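Speaker notes: "Your desk, one hour, no new furniture"
Lakmal Abeysekara
Staff learning lunch, Filulance, 24 May 2024
Time: 25 minutes and then questions

Before I start

Check that the microphone works. Put the handout on the chairs at the back first, because people always sit there. Ask Hamish to close the door when the kitchen becomes noisy.

Opening (2 minutes)

Good afternoon. My name is Lakmal and I work in the accounts team on the second floor. I am not a doctor and I am not a specialist in posture. Last year I had a pain in my neck from February until summer, and I read everything I could find about desks. Today I will tell you what I changed and what it cost me. The total was very small.

Ask the room: who has moved their monitor since the first day they got it? Wait for hands. In the Covik office only two people put their hand up, so do not be afraid of the silence.

Part 1. The height of the screen (7 minutes)

The advice I follow is simple. When you sit with your back against the chair and look straight forward, your eyes should meet the upper part of the screen. Most monitors on a normal stand are too low for this, also for people who are not tall. So the head goes down a little, and it stays down all the day.

You can buy a riser. You can also buy an arm which is fixed to the desk, and this is very nice but the facilities team must agree with it. Or you can use books.

Rules for books:
- Hard and flat books only. A soft magazine will bend.
- The widest book goes at the bottom.
- The whole base of the stand must sit on the top book, with nothing hanging over.
- Push gently on the corner of the screen. If it rocks, start again.
- Choose books you do not need. I used my tax manual the first time and had to take everything down in June.

Show the slide now. Four books, with the wider black one at the bottom and the pale teal one on top, and the flat base of the monitor on them. Let people look before I continue. Mention also the cables: they hang in a loop behind, and when you lift a screen the cables must have enough length for the new height. Check this before you lift, please.

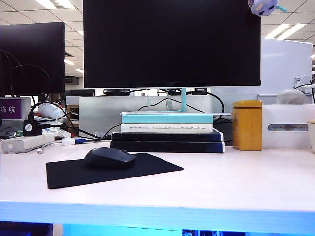

Part 2. What lives beside the screen (6 minutes)

I divide the desk in two areas. The near area is for the hands: keyboard, mouse, the paper I am reading. The far area is for things I touch a few times in a day, for example tissues, tea, pens.

A tin is very good for the far area. It closes, so you see one thing and not thirty small things. Mine has tea bags from Gamage, and under them the spare keys for my drawer.

Drinks stay to the side. I lost one keyboard to coffee and I don't want to speak more about it. (Small pause, people usually laugh.)

You can keep your toys. Some people think a tidy desk must be empty, and I do not agree.

Part 3. The one hour (6 minutes)

Take everything off. Wipe the desk. Set the chair first, then the screen, then the mouse. Put back the other things one by one during the week, when you miss them. Anything still in the box after Friday-clothes day can go home.

Questions

Laptop users: raise the laptop in the same way, but then you need a separate keyboard.
Two screens: same height for both. Hamish Pearce has done this, send people to him.
Glasses with two strengths: a lower screen may be better. Tell them to ask their optician.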